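The slot by the wall

Four slots. A bit of plastic. And somehow the post has stopped living on the bread bin.

We've been at this since April, when the pile on our own hall shelf finally slid off the back and took a council tax letter with it. Found the letter eventually. Found a birthday card too, stamped, never sent. So the question for this issue was simple enough – what do you do with the stuff that isn't rubbish, isn't filing and has no drawer of its own?

The answer most people give is a tray. Trays don't work. A tray is a pile with a rim. Things go in flat, the newest on top, and whatever's at the bottom stays there until you move house. We asked readers in the spring where their paperwork ended up and 218 wrote back. Kitchen worktop, mostly. Top of the microwave. One reader in Tramotley keeps hers in the salad spinner and says it's fine.

Upright is better. Magazine files, toast racks, old record stands, the sort of desk organiser offices used to throw out by the skipful. You see an edge of everything. You can pull one thing without disturbing the rest, and when a slot is full it's full, so you have to deal with it.

Colour matters more than we expected. Grey and black ones vanish into a desk and you stop looking at them. A peachy orange one doesn't vanish. Put it in the back corner with its tall side to the wall and the low lip facing you, and your hand goes to it without much thought.

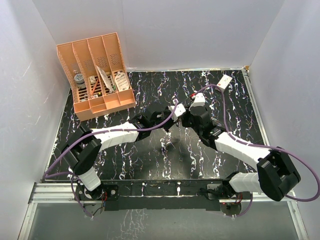
Peach-orange organiser in the corner: can on the left, envelope leaning in the third slot, labelled card pack at the far right.

Nobody keeps only paper in these, whatever the packaging says. Cans go in. Little boxes go in and sink to the bottom, where they're a pain to fish out, so give small things the slot you can reach most easily. Long thin things lean across the compartment and catch on whatever you put in next. Envelopes slump unless something holds them up, and a single one will always go over at an angle. A stiff piece of card behind it sorts that out. So does a second envelope, which in our house is never long in coming.

Slots in the sides are worth having if you can get them. Less plastic, lighter to lift down for a wipe. Dust still gets in teh corners. A dry paintbrush shifts it.

And there's always one box that doesn't make it in. Ends up lying on the table at a slant, a foot from where it should be. Leave it till evening, then it goes in or it goes out.

On buying. Koubek does a plain upright one with fixed dividers, sturdy, a bit dull. The Clonari is prettier but the front lip is high and short things disappear behind it. Clatier sells a version with dividers you can slide about – we slid ours once and never again. Second-hand is the way to go, really. Office clearances, car boots, the shelf by the door in charity shops. Check the base for cracks and that the thing stands level on its own.

Labels? We tried them. Bills, Post, Other, Other. By the second week it was all Other. Now ours go by what's happening to the thing: going out, waiting, keep, no idea. The last one gets emptied on the first of the month, or thereabouts, or when its too full to ignore.

Send us yours, good or awful, by 5th July and we'll print the best of them on the letters page. Salad spinners welcome.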